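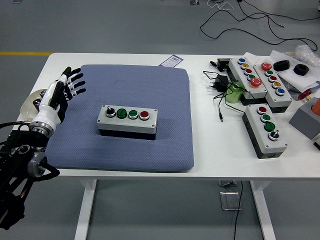 Push-button control box with a selector switch, two green buttons and a red one, set on a padded cushion for bench work.

Looking After Push-Button Boxes in the Home Workshop
By Agata Caruso
August

Print this page | E-mail this page

If you run a dust collector, a pump or a bench motor, sooner or later you will have a push-button box to clean, check or put away. They are tough on the outside, but the lids scratch easily and the buttons don't like being leaned on. These are the habits we use in the shop at Bretley.

Before you start

A box that is wired in should be switched off at the breaker, and the breaker taped or locked so it stays off. Turning the selector on the lid to its off position is not enough, as there can still be live wires inside. Test with a meter before you touch a terminal. If you don't own a meter or don't know how to use one, have an electrician take the box down for you.

Use a cushion

Put something padded under the box. An old seat cushion works well, and so does a folded moving blanket. The box won't slide when you wipe it, and you can turn it face down to get at the back without grinding the buttons into the table. Pick a cushion with a tight weave. Loose, fuzzy cloth sheds lint, and lint gets in around the bezels. Shake it out outdoors before each use.

A rounded cushion about the size of a bed pillow will take one box with room for your hands. Work on one at a time and leave the others to the side.

Cleaning the lid

Start dry. Go around each button with a soft paintbrush, an inch wide or less, and tip the box so the dust falls away from the openings. Then wipe with a cloth dampened in water and a drop of dish soap. The cloth should be damp enough to feel cool and no wetter. Never spray anything straight at the buttons.

For greasy fingerprints on a light gray lid, go over it a second time with fresh soap and water. Skip acetone and lacquer thinner, which can cloud plastic. Leonardo Farina ruined a good lid at Tudgate that way and had to order another.

Dry everything with a clean cloth and let the box stand overnight before it goes back on the wall.

Checking the buttons

Press each one straight down with a fingertip. A spring-return button should come back up on its own. If it drags, there is usually dirt under the cap. Turn the selector through all its positions and feel for a definite stop at each one. A loose knob can often be tightened, but a cracked one needs replacing.

Look at the cable entry too. The gland should grip the cord snugly, and the outer jacket should run all the way into the box.

Cords and power adapters

Adapters left in a heap will tangle overnight – or seem to. Wind each cord in loose loops a hand wide and close it with a hook-and-loop strap. Don't wrap it tight around the adapter, which strains the wire where it leaves the case. Write the name of the machine on masking tape and stick it on the adapter itself.

Small parts and labels

Keep a clear round dish at the edge of the table for screws and washers. You can see what is in it without picking it up, and it washes out in the sink.

Hold on to barcode tags and part labels until the job is done. We tape ours inside the lid of the storage bin – it saves guessing when you need a second box to match.

Storing spares

Stand them on their bases with the buttons up, and don't stack them. A sheet of cardboard on top keeps the dust off. A dry shelf is better than a concrete floor, where damp can get into the cartons.

Contact us | Copyright Prininholm Home & Workshop | Back to top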